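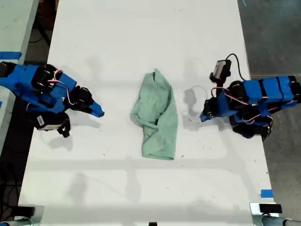
Two blue robot arms and a mint-green cloth on a white tabletop.

Visit report: Odera pressing plant and cutting room, Brarska

Odera opened its pressing plant for one afternoon in December. Visitors were taken through in groups of 15. Ours was led by Imani Chege, who runs the cutting room, and started at 2 p.m. in the loading bay with a short talk on safety glasses and loose sleeves.

The cutting room comes first on the route. It holds one lathe, mounted on a granite slab that sits on air springs. Lacquers are cut at 33 1/3 or 45 rpm, with half-speed mastering on request. Chege played the first minute of a 12-inch side by the electronic duo Jultgate, once from the digital file and once from a reference lacquer. The hi-hats were slightly duller on the lacquer. She had limited the top end before the cut to keep the cutter head cool, and she had summed the bass to mono below 150 Hz. Side length was the main topic in questions. Her advice for loud club material is to stay under 12 minutes at 45 rpm.

Electroplating is in the next building and could be viewed only through a window. The lacquer is silvered, then plated with nickel to make the father. Mother and stampers follow. Idrisa Temba, who supervises the baths, gave the working life of a stamper as 900 pressings for standard black compound. The plant will go higher for a repress if the client signs off on a new test pressing.

The press hall has semi-automatic machines along one wall and a newer automatic line along the other. Only the automatic line was running. It was on the second color variant of the Trikton live album, an order of 2,000 copies. Pellets are extruded into a puck, the labels are placed, and the press closes under steam. Labels are baked beforehand to drive out moisture, which otherwise causes blistering. The hall was loud, and much of what Temba said at the far end could not be heard from the back of the group.

Quality control is done by ear. Shabani Makori pulls one disc in every 20 and listens to part of each side on headphones. Non-fill shows up as a tearing noise, usually in one channel. Rejected black discs have the label area punched out and are reground. Colored discs are not reground at this plant.

The tour ended in the sleeve store, where test pressings without artwork were on sale for cash. Entry was free but had to be booked through the plant's mailing list. Parking is on the river side of the building. The cutting room is up a flight of stairs and has no elevator.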